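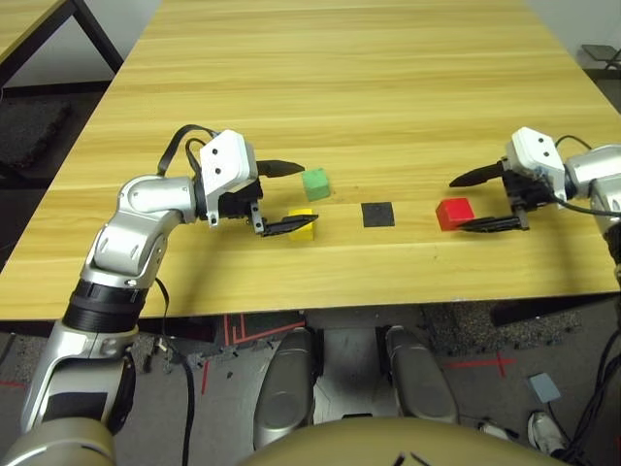
Sorting bench, both arms over the table. Green and yellow cube left, red cube right, black square between them.

May, 14:20. Notebook of Birsen, Jemville workshop.

Continued with the cube task before we give it real parts from Usto. Mitsuko wants 515 cycles without a person touching the table, then we talk about the packing line. Today we stopped at 80, when the left arm lost its position and I restarted the program.

Kiyoshi came after his shift to look. He sorted fittings by hand for many years and asked who will check the mixed boxes when the robot does the first pass. I wrote down his question, I did not have a good answer. For now the plan says two sorters move to inspection - same pay, but more sitting and more screen. He does not like the screen part.

He also said that a scratched fitting feels different in the fingers. We have no test for this. Ask Yoshinori if inspection can keep one hand station.

To do: slower closing on the right gripper, new log file, send the shift plan back to Mitsuko with Kiyoshi's remarks.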